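Olurine (band)

Olurine are a doom metal duo from Lotness, and I've been keeping this entry going for the fan wiki long enough that I've given up pretending to be neutral. Corrections are welcome, but please be nice about it!

The band is Oda Engebretsen (vocals, bass, a lot of pedals) and Takumi Chiba (drums, and the organ you hear on the slower stuff). They met in 2000 when both answered the same ad for a covers band, which folded after 2 rehearsals. Engebretsen had a riff left over, Chiba liked it, and that riff became "Grey Harbour", still their usual set closer.

Their first demo was a cassette run of 574 copies. I own one, with a cracked case and a dub that wobbles badly on side B (I've grown fond of the wobble). The songs are rough and the vocals sit way down under the cymbals, but the colour of the sound is already there, that big rusty organ drone especially.

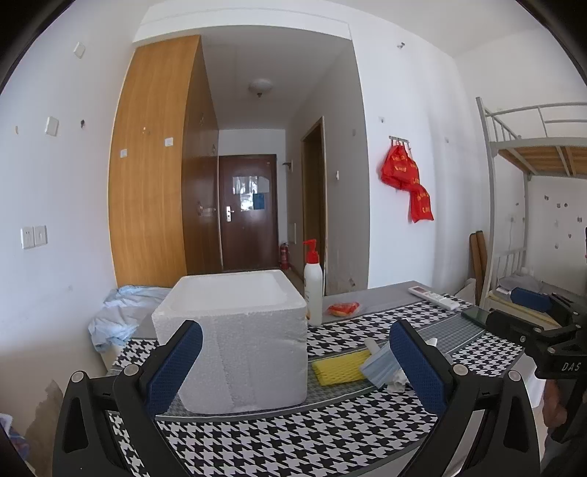 The debut album, Gridari, followed on their own label, Dvorak Tapes. People argue about whether it's one piece or five. The sleeve lists five titles, the band play it straight through, and I'm in the one-piece camp. It runs close to the full length of a 90-minute cassette, so set aside an evening.

Reception was mixed. Doom listeners took to it quickly, while some of the local crowd who'd loved the demo found the organ a bit much. I was one of them for a while, and then I heard it live and came around completely.

Live shows are rare. Engebretsen doesn't like flying and Chiba teaches drums during the school term, so they mostly play close to home, usually in March. They favour small halls with good floors (the bass really does come up through your boots).

See also: Gridari (album), Dvorak Tapes, Lotness music scene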